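Speaker notes, Kelteck shop day, 2023-11-02
Talk: "Looking after a two-arm cell when the manual has stopped helping"
Slot: 16 minutes plus questions

**Opening**

- Say who I am. Keep it short. Neville Cheetham is introducing me and will have used up two of my minutes.
- I look after one cell at Amham. One. I'm not here to tell anybody how to run a fleet.
- Ask for hands: who has a maintenance schedule taped up next to their cell? Who has read it since June?

**What we were promised**

- The setup sheet said 60 minutes from unboxing to first move. Pause here. Somebody will laugh.
- It took us 7 working days. Most of that went on cables and on working out which instructions had been written for a different bench.
- I don't blame the arms. I blame the sheet, which assumes a clean table, a fresh mounting plate and a person with nothing else to do.

**Things I check, in this order**

1. Arm bases. Bolts on the plate, by hand, with a wrench. The software can't tell you a bolt is backing out. It will happily tell you the calibration has drifted, and then you spend the afternoon on calibration.
2. Cable tubes. Look at them with the arms reaching in, elbows bent. Everybody checks with the arms parked, when the slack always looks fine.
3. Wrist cameras. Put a finger on the mount and push. If it moves, stop and fix it before you collect anything.
4. Cable tray and the small boards at the front. Look before you wipe. No wet rags near them, please.

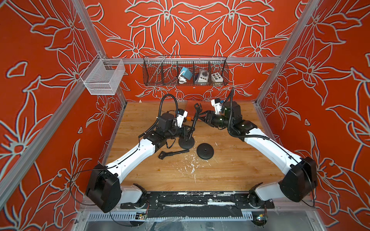 *The Amham cell: left gripper on the stand, right gripper coming in to meet it.*

Let the slide sit for a moment before talking.

- Point at the tubes over the wrists. Those arcs are what item 2 is about. Too short and they pull at full reach, too long and they find something to snag on.
- Point at the plate. Yes, that's paint. I've been told more than once that a dirty plate means a neglected cell. I don't believe it. I care whether the plate is flat under the bases and whether I can get at the bolts.
- Paint on the tabletop is a different argument. A thick blob under a weighted base can make it rock. Scrape the high spots and leave the stain alone.
- The stand is tilted in the grip. A round base and a thin pole will do that to you. Filip wanted new finger pads. I'd want to see the grip point moved first, and the same pick repeated, before we spend money.

**On the health score**

- Flakar is the dashboard we tried. It gives you a single number for the cell. I still can't get a straight answer about what goes into it.
- We had a loose camera mount and a good score on the same morning. Oranuch Tanasarn found the mount with her thumb.
- If someone from the vendor table objects, offer to talk at the break. Don't get into it on stage.

**If there's time**

- Spare cable tubes: buy them before you need them. Ask me what we paid for shipping.
- Logbook. Ours is paper. Write down what you touched, even if you think you changed nothing.

**Questions I expect**

- "Why not automate the checks?" Some of them, fine. Show me one that catches a loose bolt and I'll install it.
- "How often?" Every start of shift, and again after any bump. I have no data behind that and will say so.
- Leave the contact slide up while people are packing.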